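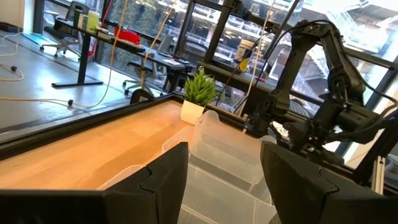

**gulov_parent** wrote:

I would ask the organisers to reconsider the word "autonomous" in the notice for the May session. My family attended the open day at the Brekham workshop on 17th March and we were well looked after, but a good part of what we watched was a person operating an arm by hand. The notice should say so.

---

**Brekham_OpenDay** (organiser) wrote:

Thank you for the comment. The published program listed two parts to each session. The first was hand-guided operation, in which a staff member moves a controller and the arm follows. The second was a short run without a person at the controls. We accept that the heading on the notice covered both parts with a single word, and the wording will be reviewed before May.

For those who were unable to attend, the task used throughout the day was packing: wrapped snack foods were to be taken from the table and placed in plastic storage containers. Sessions ran for 60 minutes and 103 people registered. Visitors were asked to remain behind the line while an arm was powered.
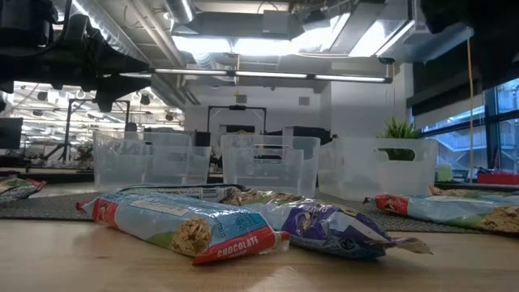
*Granola bar packaging on the mat, with the plastic bins in a row behind.*

---

**buvura_tafe_staff** wrote:

We brought a group of second-year students from Buvura and found the choice of task sensible. A crinkled wrapper is a difficult object. It changes shape when gripped, and a shiny surface under overhead lighting can be hard for a camera to read. Several of our students had assumed that heavier items would be the harder ones, and we spent most of the bus trip home on that question.

I do not agree that the notice was misleading. Hand-guided operation is how many of these systems are taught, and the presenter explained it at the start of our session.

---

**gulov_parent** wrote:

It may have been explained at your session. We attended the last one of the day, which started late, and the introduction was cut to a few sentences. My daughter left believing that the arm had worked everything out for itself. I do not consider that a small matter at an event aimed at the general public.

---

**Brekham_OpenDay** (organiser) wrote:

The final session did begin behind schedule and we apologise for the shortened introduction. For May, a printed sheet will be handed out at the door describing the hand controller and its relation to the arm.

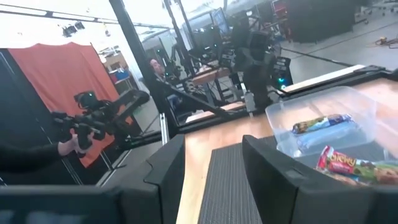

*Hand-held controller in use, left. Wrapped bars in the clear container, right.*

---

**popescu_rd_resident** wrote:

Could the sheet also state how often the unassisted run fails? The item was dropped in the session I attended, and the presenter moved on quickly. I would have been more interested in the drop than in the rest of it.

On a separate matter, parking on Popescu Road was inadequate and the overflow sign pointed the wrong way.

---

**buvura_tafe_staff** wrote:

Seconded on the failures. A plain tally on a whiteboard would be enough. I would, however, ask that the hand-guided part not be shortened to make room for it, as it was the part our students asked to see again.

---

**Brekham_OpenDay** (organiser) wrote:

A tally will be put to the presenters, and the parking sign has been reported. Registrations for May will open on this board once the room is confirmed. School and college groups should register through their own office, and should advise us of any access requirements when they do.

---

**gulov_parent** wrote:

Thank you. With the sheet and the revised heading I would be content to attend again. Please confirm whether children under 12 will still need an adult each, or whether one adult may bring 2.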